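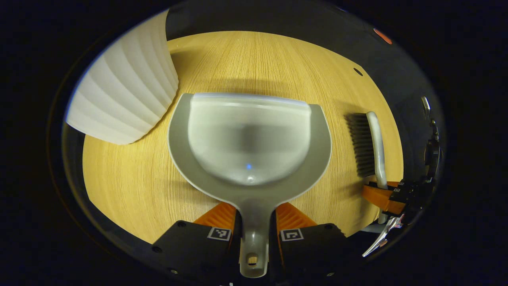
What should be cleared first from a tabletop, loose dry debris or sticky residue?

Loose dry debris. Crumbs and grit are brushed off before any moisture reaches the surface, otherwise they turn to paste and are dragged along the grain.

## Unit 4: Dry collection on raised surfaces

Course notes, Household Surface Care. Prepared by Azra Zupan; revised in November by Begoñe Arrieta.

### 4.1 Scope

This unit covers brush-and-pan work on tables, counters and shelves. Floors are in Unit 3. Vacuum attachments are in Unit 6 and should not be used in the practical for this unit.

### 4.2 Terms

- **Lip** – the front edge of the dustpan, where debris enters.
- **Bowl** – the part that holds debris. Depth matters more than width on a table, where the pan has to be carried level to a bin.
- **Rim** – the raised or flared border. A flared rim keeps fine dust in but makes the pan harder to set flush against a straight edge.
- **Fill line** – the level above which material slides back out when the handle is lowered. Few pans have one marked.

### 4.3 Order of work

1. Move light items off the surface. Heavy items such as a large vase stay where they are until step 4.
2. Start at the far side and brush toward the body in short, overlapping strokes. On wood, follow the grain.
3. Gather the debris into one line, then into one pile.
4. Lift each heavy item straight up, brush the spot under it, and set it down again. Do not slide it. Grit under a base will scratch the finish.
5. Collect the pile. Two methods are accepted (see 4.4).
6. Carry the pan level and empty it low inside the bin.

### 4.4 Collection on round tables

A straight lip does not match a curved edge. If the pan is held below a round tabletop, gaps open at both ends of the lip and fine material falls through. There are 2 ways to deal with this:

**On-surface.** Lay the pan flat on the table with the lip facing the pile and brush into it. Draw the pan back a little after each pass and brush again until the residual line is gone. A thick lip leaves more behind.

**Off-edge.** Hold the pan under the edge with the bowl well past the curve. Brush slowly. Faster, but it needs a wide bowl.

The on-surface method is the default in the practical. Before laying a pan on a finished surface, wipe its underside – especially if it has been used on floors.

### 4.5 Brush angle

Hold the bristles at 90 degrees to the surface for gathering and lower the angle for the final pass into the pan. Pressing hard bends the bristles, and they flick debris when they spring back.

### 4.6 Storage

Hang pan and brush where there is a hanging hole. A brush stored on its bristles takes a permanent set. Wash plastic pans in lukewarm water and dry them fully before the next use.

### Practical

Stations are set up in the Poravden room. Pass mark is 82. Marks are deducted for sliding heavy items, for using a damp brush, and for debris on the floor. Bring the worksheet from Unit 3.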